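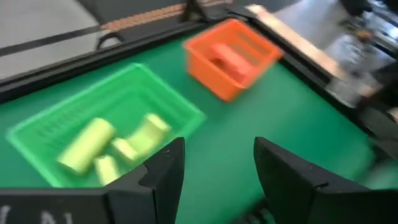 Kunau workshop teaches a robot arm to put the bricks away

Members of the shared workshop in Kunau have spent most of the year building a robot arm that sorts toy blocks into baskets. The job would occupy a four-year-old for one minute, or two if biscuits were on offer. The arm now manages it too, on a good evening, in rather longer.

The project is called Asness, after a name found pencilled inside a second-hand cupboard, and it began in June when Henrike Stüber asked whether anyone could make something that tidied up after her nephews. Asif Rana said he could have it done by the end of the summer. He has asked us to leave out which summer.

So far the build has cost 1274 euros, the largest share of it going on motors and the second largest on replacing them. The table was set up with a green top and black rails round the edge. Yellow-green blocks belong in the green basket and red ones in the orange basket, and everything else is meant to be left alone. In October the arm took a strong interest in Rana's reading glasses.

"It's very confident," said Stüber. "I'd like it to be right more often, but you can't teach confidence."

The gripper gave the most trouble. Its black fingers close well enough on a plain square block, but cylinders roll and arches get picked up by one end and swing about. Napaporn Boonyarit, who looks after the software, wrote a routine that has the arm stop above a basket, look down and think again before it commits. Members have since noticed that it stops for longer when people are watching.

Boonyarit also keeps the log. At the last full trial the arm was given 241 blocks, one at a time, and put 81 of them in the wrong basket or no basket. She calls this encouraging. The trial before that ended early, when a loose cable stopped the arm with a block still in its grip, and the group went for supper.

Not everyone in the building is won over. Themis Tzanetos, who repairs chairs at the next bench, said he had nothing against the machine but would like his extension lead back. He did admit to staying late once to see whether it would manage the arch. It did, and he clapped, though he would prefer that this didn't get round.

The next step is a quieter motor mount, as the present one can be heard in the bakery downstairs. After that Rana wants to try a third basket. Boonyarit wants to fix the two they have first, and she has the password.

The workshop is holding an open evening on 12/13/23 from half past six, with the arm running until eight or until something comes off. Entry is free, and children may bring their own blocks. The group can't promise which basket they'll end up in.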